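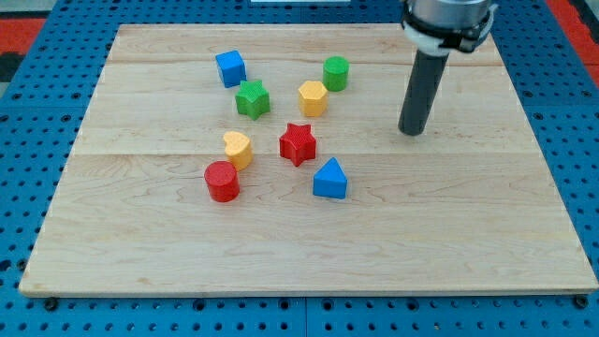 읽는 시간 4분

인쇄하기 | 이메일로 보내기

나무판에 기름 먹이기, 그리고 12월의 나에게 하고 싶은 말

우리 집에는 나무판이 많다. 도마가 있고, 빵판이 있고, 작업대에 까는 판이 있고, 선물로 받았는데 뭐에 쓰는지 모르겠는 판도 있다. 여러 쪽을 이어 붙인 집성판은 값이 착한 대신 성격이 까다롭다. 물을 한쪽으로만 먹이면 바로 삐친다. 말 그대로 휜다.

지난 12월에 나는 도마 하나를 라디에이터 위에 올려놓고 잤다. 아침에 보니 도마가 아니라 그릇이었다. 국물 있는 걸 썰 때는 나름 편했다.

씻기

설거지통에 담가 두지 말 것. 식기세척기는 말할 것도 없다. 미지근한 물과 주방세제로 앞뒤를 똑같이 씻고, 행주로 닦은 다음 세워서 말린다. 한 면만 씻는 게 절약이라고 믿는 분들이 계시는데, 그 절약의 결과가 위에 말한 그릇이다.

냄새

마늘 냄새는 굵은소금을 뿌리고 반 자른 레몬으로 문지르면 꽤 빠진다. 10분쯤 두었다가 헹군다. 김치 국물 자국은 햇볕에 맡긴다. 그래도 남으면 그냥 그 판의 이름을 김치판으로 정하면 된다.

사포질

물을 살짝 묻혀 결을 일으키고, 다 마른 뒤에 고운 사포로 결 방향을 따라 민다. 결을 가로질러 밀면 긁힌 자국이 기름을 먹고 나서야 보인다. 꼭 다 끝났을 때 보인다. 이음매에 손톱이 걸리면 그 부분만 세게 누르지 말고 판 전체를 고르게 밀어야 한다. 한 군데만 파인 판에서는 당근이 굴러간다.

기름

식용유는 쓰지 않는다. 올리브유를 발랐다가 여름 내내 부엌에서 오래된 크레파스 냄새를 맡은 사람이 하는 말이니 믿어도 좋다. 식품용 미네랄오일이면 충분하고, 나는 Suvine 것을 쓴다. 작은 병이 더 예쁘지만 예쁜 병은 두 번 바르면 빈다.

천에 묻혀 앞면, 뒷면, 옆면 순서로 얇게 펴 바르고 30분 둔 뒤 남은 기름을 닦아 낸다. 마구리 쪽은 기름을 훨씬 많이 마시니 한 번 더 바른다. 새 판이라면 며칠 간격으로 몇 차례 되풀이하고, 그 뒤로는 판이 허옇게 보일 때마다 하면 된다. 달력에 적어 둘 필요는 없다. 나는 적어 두고도 안 했다.

작업실용 판

음식이 닿지 않는 판은 대충 다뤄도 용서해 준다. 목공풀이 묻으면 굳기 전에 젖은 천으로 닦고, 이미 굳었으면 스크레이퍼로 살살 밀어낸다. 아마인유를 썼다면 걸레를 뭉쳐서 쓰레기통에 던지지 말 것. 저절로 불이 붙을 수 있으니 밖에 넓게 펴서 완전히 말린 다음 버린다. 이 대목만큼은 농담이 없다.

관련 글
- 서랍이 안 닫힐 때 양초를 꺼내는 이유
- Sumimwood 자투리 목재 상자를 사 봤다
- 무쇠 팬과 화해하기
- 유리병 라벨, 드라이어로 떼기

댓글

Samira Nassar
휜 도마를 젖은 수건 위에 오목한 쪽이 닿게 엎어 두고 하룻밤 재웠더니 거의 펴졌어요. 그릇으로 쓰시는 분께 전해 주세요.

목요일의대패
호두기름은 어떤가요? 굳는 기름이라 괜찮다던데요.

Tegan Tuhiwai
호두기름은 견과류 알레르기 있는 손님이 오는 집이면 피하세요. 저는 미네랄오일에 밀랍을 녹여 섞어 씁니다. 손에도 발라요.

김치판주인
이름을 정하니 마음이 편해졌습니다.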